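My dentist in Plolton tells every patient the same thing: brush for two minutes, morning and night. I have nothing against this advice. But I think we talk too much about minutes and too little about the hour when the second brushing happens.

For many years I did mine at the last moment, at 11 at night or later, half asleep, and often I did not do it. I was tired, and a tired person makes a bad job of the back teeth. Then I moved it to right after dinner, and my gums stopped bleeding by December. 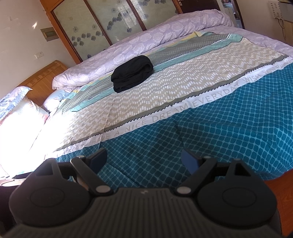
Grinding is a different problem, and here I am less patient with the advice we get. A night guard made in Bilness cost me 188 dollars, and I was told only to wear it. For weeks I took it out in my sleep. What helped me was a dull routine before lying down: no phone, jaw loose, ten slow breaths. I fold my clothes too, even if it is only one black thing left on the bed, and then the guard goes in. It is a small habit — but a dentist could mention it in half a minute.

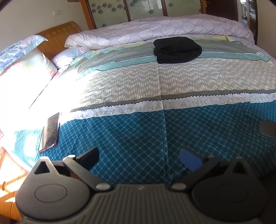 Dalva Meireles wrote to me that I blame the dentists unfairly. Her own dentist in Pacheco did speak about sleep and stress, she says, and she did not listen until a molar cracked and the crown cost her 2000 dollars. I accept the point. Still, I would like the evening to be part of every checkup, with a simple question about what time we brush and how tired we are when we do it.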